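Soft pads vs hard pads for fabric, hand-held grippers
Board: End effectors and other grabby things

solder_and_regret wrote:
I've spent 2 evenings swapping pads on the hand-held and I want to be told I'm wrong before I buy more of them. The candidates are the flat Tunico pads that came in the box and the blue ribbed rubber ones from Flaritska. Same linkage, same camera mount, same clothes.

The Tunicos are lovely on anything with a corner. Give them a box and they're heroes. Give them a pair of trousers and they close very politely on nothing. The ribbed ones bite, but they also don't like letting go, and I've ended more than one fold by shaking the thing like a terrier.

mapleknuckle wrote:
You're wrong. There you go.

More seriously, how hard are you squeezing? Ribbed pads only cling if you crush the cloth into the grooves. I run mine at 50 per cent of travel force and they let go fine.

solder_and_regret wrote:
It's a trigger. My force setting is "hand".

Kristaps Uibo wrote:
I'd go the other way from mapleknuckle. With thin cotton, yes, ease off. With a waistband you have elastic pulling back at you, and if you're gentle it simply leaves. We tried 4 sets of pads on the Runidow arm last October and the ribbed ones were the only ones I'd trust with elastic. The flat ones went in a drawer.

mapleknuckle wrote:
The Runidow has force feedback, though. You can't carry that over to a chap with a trigger.

Kristaps Uibo wrote:
The pads don't know what's holding them.

mapleknuckle wrote:
The camera does. Half of what people blame on pads is not being able to see the fabric once the jaws are in it. Black jaws on black cloth, good luck to you.

tealeaf_torque wrote:
Seconding the camera point. I moved to the Jõgi wide lens and my "pad problem" cleared up overnight. It cost me 185 quid to learn I'd been grabbing the wrong bit of sock.

solder_and_regret wrote:
I'm not spending 185 on sock awareness.

Fair point about dark cloth, mind. I'd been practising on tea towels, which are pale and flat and basically want to be picked up. Black trousers on the bed are much nearer the real job, so I've gone over to those with the ribbed pads. I'm going in at the waistband, jaws either side of the gathered bit, and keeping clear of the drawstring. Trouser legs can wait until I've got my dignity back.

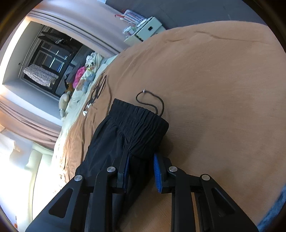 Next on the list is the same grab with the Tunicos, same trousers, same end. If they hold the elastic I'll apologise to them. Kristaps, did you trim your ribbed pads at the tips or leave them as they came?

Kristaps Uibo wrote:
Left them. Trimming makes the release better and everything else worse.

mapleknuckle wrote:
Trim them.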